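How to sort out a lid drawer (and keep it sorted)

By Corey Mudgway
Posted 2025-09-22 in Kitchen

I love this job. I know it sounds like a chore, but give me a drawer that won't shut, a clear table and a cup of tea and I'm happy for the whole morning! Our own lid drawer had got so bad by July that I was covering leftovers with side plates, so I emptied the lot and started again. I've since done my mum's and my neighbour's, and the method has settled down nicely.

You will need

A table you can have to yourself for a while
A large flat mat, dark and plain if you have one
Masking tape
A soft tape measure or a bit of string
A fine permanent marker
A washing-up bowl of warm soapy water
Two tea towels

1. Get the table ready

Lay the mat on the table and tape it down along the edges. You'll be sliding, flipping and pressing on lids, and a loose mat creeps about under your hands. A dark grey one is lovely for this, as clear and white lids show up on it straight away and you can see a split rim without holding it up to the window. Press the tape down with your thumb from the middle of each strip outwards. If your table is oiled or waxed, try a short piece somewhere out of sight first and leave it for an hour before you commit.

2. Empty everything

Everything means the fridge, the freezer, the packed lunch bag and whatever is in the car. Wash the lot, even the ones that look clean. Lids with a removable seal need the seal taken out, and the blunt end of a teaspoon handle is good for easing it up. Never use a knife, it nicks the rubber and then the thing leaks for ever. Stand the lids on edge on a tea towel to dry.

3. Sort by shape, then by size

Round ones first, because they're the worst for looking the same. Put each lid down flat with its top facing you and measure straight across the widest part. Write the size on a scrap of masking tape and stick it to the lid for now. Two round lids can look identical and be a few millimetres apart, and that's enough to stop one of them ever closing properly. My Whitelaw and Isent tubs are a perfect case: same shape, same depth, and the lids will sit on each other's tubs quite convincingly until you tip them sideways over your shoes.

Square and oblong lids are quicker. Stack them corner to corner and the odd one out sticks up.

4. Try every lid on its tub

Bring the tubs over one size at a time. I start with the little 400 ml ones and work up to the 1,000 ml soup tubs. Push the lid down all the way round, then fill the tub a third full of water and turn it over above the bowl. A drip or two from a push-on lid is fine for dry food. Anything faster and it gets demoted to the seed tin shelf.

When a pair passes, put a small matching mark on the underside of both with the marker. I use letters, my mum uses shapes (she has a very good hedgehog). Let the ink dry for a few minutes before you stack anything.

5. Deal with the strays

I had 13 lids left over and no tubs for any of them. Nine went in the recycling, after I'd checked what our council takes. The rest stayed, as a round lid with a raised rim is such a handy thing to own! Put it upside down or right way up, depending on the shape, and use it as:

a saucer under a small plant pot
a spoon rest by the hob
a tray for screws when you're mending something
a cover for a mixing bowl while dough rests

6. Put it all back

Tubs nest inside each other, lids stand on edge like records. I keep mine upright in a Tonton letter rack, which cost very little and fits the drawer as if it had been measured for it. A Skutent drawer divider does the same job if your drawer is shallow. Biggest at the back, smallest at the front, and leave a gap of two fingers at one end so you can flick through them.

Peel the tape off the table slowly, folding it back flat on itself, and wipe away any stickiness with a drop of washing-up liquid on a damp cloth.
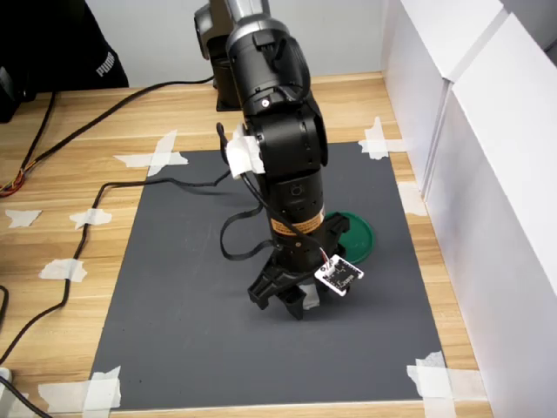

Pan lids are next on my list. They're a different animal, with knobs and handles getting in the way of everything, so I'll be trying a rail on the inside of the cupboard door and will write it up once I've got the spacing right.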